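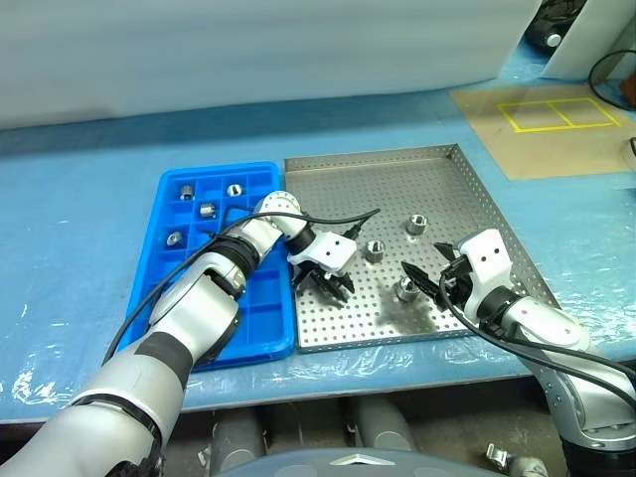

Según Rozīte, el error más frecuente en los almacenes de recambios es tratar la pieza pequeña como si fuera gasto menor, cuando su falta detiene la misma línea que detendría un motor. La observación, recogida en las entrevistas preliminares, orienta el resto de este apartado.

4.2. Clasificación de existencias de bajo valor

Figura 3. Piezas metálicas en una bandeja azul compartimentada, junto a una bandeja perforada de acero inoxidable.

El almacén de Skonden mantenía en el momento del estudio 2,307 referencias activas, de las cuales unas 700 correspondían a elementos de unión y racorería. El inventario se gestionaba mediante revisión periódica, con un único punto de pedido por familia. Este criterio, heredado del centro de Bonow, no distinguía entre referencias de consumo regular y referencias de demanda intermitente.

Para el análisis se agruparon las referencias en nueve clases, definidas por el cruce de rotación y plazo de reposición. El coste unitario se excluyó de forma deliberada, dado que su dispersión dentro de cada familia era reducida. Las roturas de existencias se concentraron en dos clases, ambas de rotación baja y plazo largo, resultado que concuerda con lo expuesto en el apartado 3.

Algirdas Rozīte objetó que los registros de salida subestiman el consumo real, pues parte del material se retira sin vale. La objeción se considera fundada. En consecuencia, los valores de la tabla 5 deben leerse como límite inferior de la demanda, y el stock de seguridad se calculó con el percentil superior de cada serie.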